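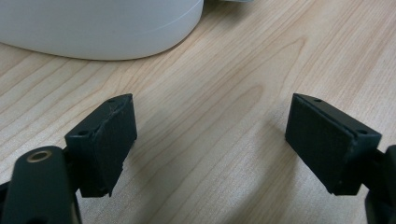 Clastura is down to its last few free spots for the July egg hunt and sign-up closes as soon as they go, the Lerlow neighborhood group said. Setup is the same as spring. Light wooden tables, plenty of bare tabletop to work on, everything else brought in on the day. Kids get a cup, find an egg, bring it back in the cup. No baskets this time — too many got mixed up last year and two familes went home with the wrong ones.

Up to 80 kids can take part, split over 4 groups. Ages 3 to 11. Little ones go first, parents can walk with them. Older kids wait for their own start and please, no head starts.

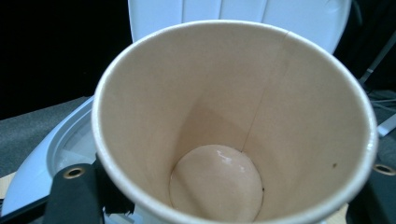

Liam Dunne, community reporter

Paper cups are in. White outside, plain tan inside, and an egg sits down in the bottom with plenty of wall above it. Organizer Cengiz Karaca wanted something a four year old could carry with one hand and not lose the egg on the first step. "We tried bowls. Bowls were a disaster," he said. Plates were worse, apparently.

The cups come from Marchal, the party store on Stanberg Street, which gave the group a discount on two cases. Leftovers go to the lemonade table. Anyone who wants to bring their own cup can, as long as it has a name on it.

Eggs will be hidden along the fence side of the yard and under the benches. Not in the flower beds — Karaca asked us to say that twice. Not in the flower beds. One egg per cup per trip, then back to the table, hand it over, go again. Each group gets a short break before the next one starts so helpers can hide more.

Rain plan is the hall next door. Same tables, less running. The group will decide the evening before and put a note on the gate.

Still needed: people to hide eggs early in the morning, a couple of folding chairs, and someone with a loud voice to call the groups. Sign up at the Clastura front desk or at Marchal, where theres a sheet by the register. Kids with egg allergies can ask for a wooden egg at the desk, just mention it when you sign up.

Parking on Stanberg Street only, the lot behind the hall stays closed.

Recent items
Lerlow library changes Saturday hours
Stanberg Street repaving pushed back again
Lost and found at Clastura: come get your jackets
Plant swap returns to the hall

Community > Lerlow > Events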